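Home Papers Authors Archive Search

March 21, 2021
By Khoury

4. Do free gift links bring players back?

The standard account of the free gift link in farm games is simple. A studio puts out a link, players click it, an item lands in their barn, and some players who had drifted away start playing again. Burnham, the most cited project on the subject, repeats this account in its opening pages and then treats it as settled. We are less sure. The evidence behind it is mostly click counts, and a click tells us only that somebody clicked.

Our own material comes from Guvel, a browser farm game with a public gift page, and from Stosa, a fan site that reposts the same links. We followed 14 gift links on both sites and matched claims to later play for 1,533 accounts. An account was treated as returning if it had been idle before the claim and then planted, harvested or traded on a later day. Logging in was left out on purpose. The game logs a player in automatically when a link is opened, so a login after a claim is built into the claim itself. Burnham counts these logins as returns, and much of its reported effect may come from that choice.

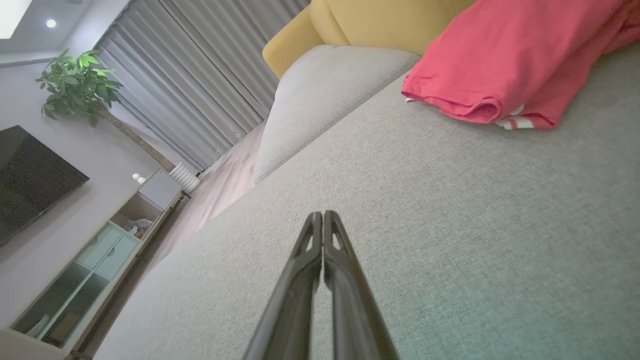
The second problem is who sees the links at all. Guvel posts them on a page that players reach from inside the game. A player who has stopped playing has little reason to be there. Stosa is open to anyone, but its regular readers also look like very active players, judging by how fast they claim and how often they complain when a link has expired. If most claims come from people who never left, then a high claim rate says very little about bringing anyone back. It may only show that keen players like free things, and we did not need a study for that.

Expiry dates raise a third doubt. They are usually defended as a way to create urgency. In our records, claims bunch up right after posting and fall away long before the deadline. Of the 14 links, 5 were extended past their stated date, and we could find no sign in the claim curves that players had noticed. A deadline that moves without effect is weak support for the idea that the deadline was doing the work. We can't rule out that a stricter one would behave differently, as Guvel has never enforced one for long.

The limit of one item per account is also less firm than it sounds. Stosa readers openly discuss keeping spare accounts to collect gifts and pass them to a main farm. We removed the pairs we could find by looking for one-way trades soon after a claim, but the method is crude. It misses careful players and probably catches some real friends. Any return figure based on accounts, ours included, should be read with this in mind.

We also set aside 6 share-to-claim links, where the player had to post the link before getting the item. These mix two things, the pull of the gift and the reach of the post, and we see no honest way to pull them apart with the records at hand. Earlier work pools them with ordinary links and reports a single number.

Figure 2. Gripper, motion-blurred, in front of pale fabric. 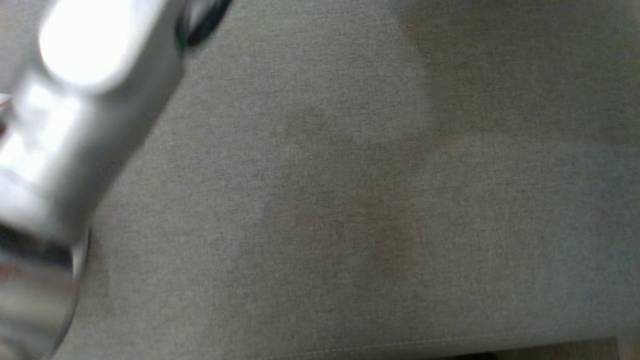
4.1 What would count as evidence

A fair test would hold the gift back from some idle players and send it to others, by a route both groups actually see, such as email. Guvel has the means to do this. As far as we know it has not been done, or the results have not been shared. Until then we would treat claims about returning players as marketing copy, including the ones that reach journals.

Contact | Copyright 2021 | Back to top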